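thread, typing this on the bus so bear with me

Four weeks out from my hernia repair and I keep getting asked the same stuff by people at work. Putting it all in one place. Not a doctor, just somebody who owns too many ice packs now

1/ Book the grocery delivery BEFORE. I did mine the night before and the only slot left was Monday 9pm. Lived on toast

Stitched-up tissue, red and shiny, skip if you're eating 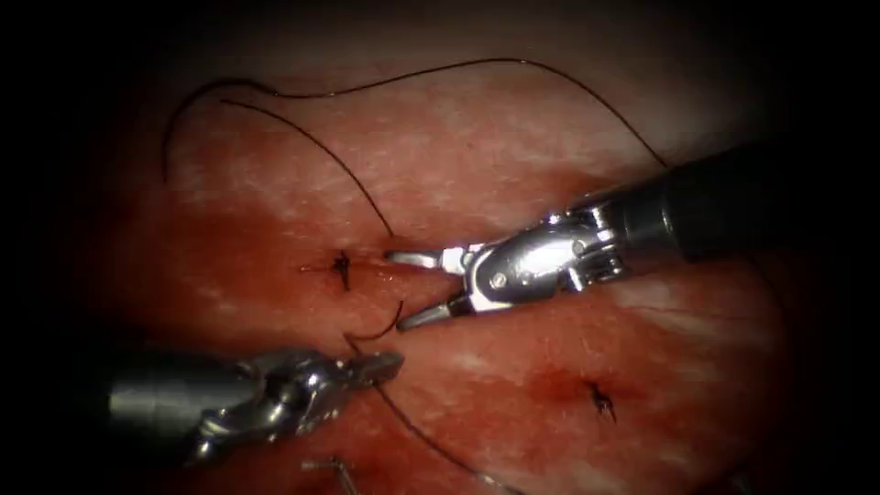
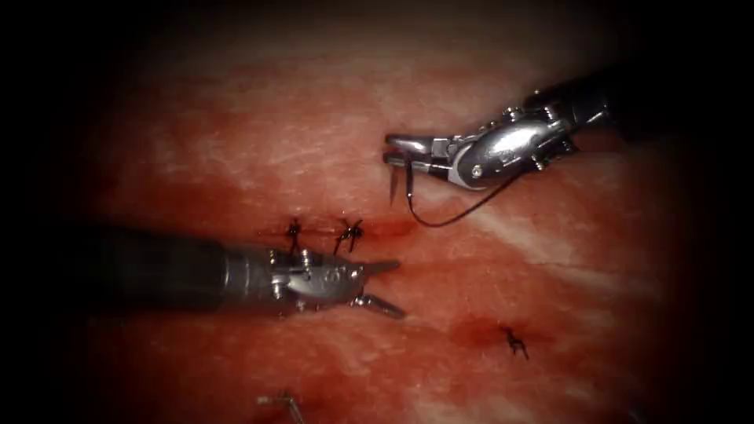
2/ Pants. Get the soft ones with no button. I bought two pairs from Nurmi, the gray ones, one size up. Wore them for 11 days straight (washed! mostly)

3/ You will not want to bend. Move everything you use to waist height. Mugs, dog food, phone charger, the good pan. I forgot the dog food. Dog did not forget

4/ Coughing. Hold a pillow against your belly and press. Same for sneezing, same for laughing. Stay off the funny group chats for a week

5/ Soup. I made a giant pot of carrot and lentil the weekend before and went at it with the Bamix, froze it flat in bags. Best thing I did. Label the bags, mine all looked the same and one was applesauce

6/ Ask about the stool softener. Ask twice. Thats the whole post

7/ The bill. Mine came in three envelopes. First one said $1767, then a second one for $454 from a group I'd never heard of, then a third that was just the first one again. Call and ask for the itemized version. I was on hold 36 minutes and they took a chunk off, so worth it

8/ Walking. First day I did the hallway. Then the mailbox. End of week two I made it to the Groltlow stop and had to sit on the bench like I was 90. Going further each day was fine, going faster was not

9/ Sleep. Propped up on the couch beat the bed by a mile. Getting up: roll on your side, legs off first, push with your arm. Practice it before you go in, feels dumb, do it anyway

10/ Rides. They won't let you leave alone and mine wouldnt count a cab. Sort it out early. My neighbor took me and I owe her a very nice dinner at Nikham once I can sit through one

11/ Work. I said I'd be back in a week. I was back in a week. I was useless. Say two

ok my stop. will answer questions tonight, somebody already asked about lifting kids and the answer I got was no, not yet, ask at your follow up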